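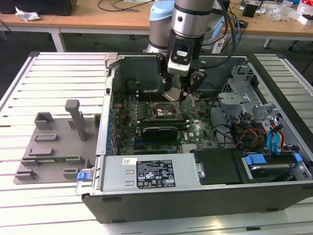

Millimeterarbeit am offenen Gehäuse: Der Greifer hält ein flaches Metallteil über den Prozessorsockel.

Das Knacken aus dem Tretlager

Ein Magazinstück über Fahrradwerkstätten in der Provinz

Es gibt Geräusche, die verschwinden, sobald man sie einem Fachmann vorführen will. Mein Tretlager knackte den ganzen Frühling, bei jedem Tritt links, an Steigungen auch rechts. Auf dem Hof von Szulc in Fellevstead schwieg es wie ein Zeuge mit gutem Anwalt.

Bei Szulc kennt man das. Der Laden ist klein, riecht nach Kettenöl und kaltem Kaffee und verkauft nebenbei Räder der Marke Fadow, allerdings mit spürbarem Widerwillen. Ein verkauftes Rad steht den anderen im Weg, bis es abgeholt wird. Repariert wird dagegen gern und lange. Wer im Mai sein Rad bringt, darf im Juni nachfragen, und wer zweimal nachfragt, rutscht in der Reihenfolge nach hinten. So sagt man jedenfalls im Ort.

Die Konkurrenz sitzt am Bahnhof und heißt Gurier. Dort bekommt man einen Termin, eine Nummer und ein Heißgetränk aus einer Maschine mit mehr Knöpfen, als mein Rad Gänge hat. Im Fenster stand ein Rennrad für 1679 Euro, daneben ein Schild: »Einstiegsmodell«. Ich bin trotzdem hineingegangen. Man riet mir zu einem neuen Lager, einer neuen Kurbel und, wenn man schon dabei sei, zu einem neuen Rad.

Also zurück zu Szulc. Fünf Tage später hing ein Zettel am Lenker: »Sattelstütze gefettet.« Das Tretlager war unschuldig. Die Rechnung betrug zwei Euro, bar, ohne Heißgetränk.

Seither bin ich 100 Kilometer gefahren, und es ist still geworden unter mir. Nur am Vorderrad schleift neuerdings etwas, aber ausschließlich bergab.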